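Parkrun-style relay (the Sokum Relay)

The Sokum Relay is a long-distance running race held every February over the hills and lanes between the market town of Sokum and the lakeside village of Umix. It is run by teams, each of which carries a short cloth sash from one end of the course to the other, and it is generally thought of as one of the friendlier fixtures of the winter season, although the front of the field can be very quick indeed.

Origins

The race grew out of a winter training run put on by the Istell Harriers, a club that had plenty of keen cross-country runners and not much for them to do once the county league had finished. The first few outings had no numbers, no entry form and no agreed route between the two villages, and teams were trusted to find their own way (several took the railway path, which was shorter, and there was a good deal of grumbling over the soup afterwards). A fixed route was drawn up the following winter, and the railway path has been out of bounds ever since.

The Malhotra Cup, given to the first mixed team home, was added later and is named after the family whose bakery supplied the bread rolls at the finish. It is a rather small cup with very large handles, and it is still the prize that most local clubs would rather win.

Course

The full distance is 36 kilometres, split into four legs of unequal length. The first leaves Sokum by the old mill lane and is mostly tarmac, flat and fast, which tempts a great many people into starting harder than they ought to. The second climbs steadily through beech woods to the ridge and is usually given to a team's strongest hill runner. The third follows the ridge itself, open to the wind on both sides, and the fourth drops down through sheep pasture to the lake, with a last stretch along the shore that feels a good deal longer than it looks on the map.

Conditions vary enormously from one year to the next. The ridge has been run in bright sunshine and in sleet, sometimes in the same afternoon, and studded or heavily lugged shoes are the usual choice for everything after the first leg.

Rules and entry

Teams are made up of four runners, and each must complete one whole leg. The sash has to be worn over the shoulder and passed by hand inside the marked changeover area; throwing it carries a penalty of 2 minutes. Runners must be at least 19 on the day to take the ridge leg, while the others are open to younger club members. A waterproof jacket is compulsory on the second and third legs.

Changeovers and kit

Changeovers are the part of the day that spectators enjoy most, and they are lively, muddy affairs, with a lot of shouting of team names and a fair amount of hopping about on one leg. Runners waiting for their turn tend to keep their warm layers on until the last possible moment, and then need somewhere to put them in a hurry. Plain white plastic bins, open at the top and stood side by side, do perfectly well for this - a pair gives a team one for dry clothes and one for muddy shoes, and a wide, flat rim makes a bin easy to grab with cold hands. Teams are asked to carry their own belongings on to the finish at Umix, where tea is served in the boathouse until the last runner is in.

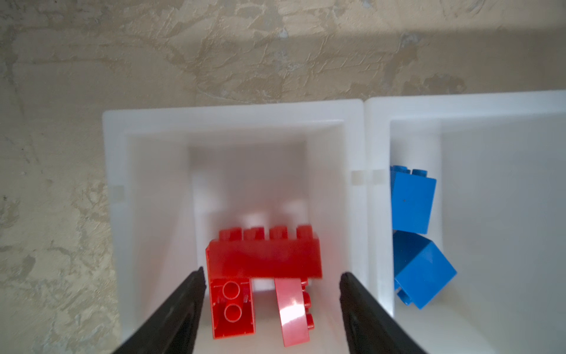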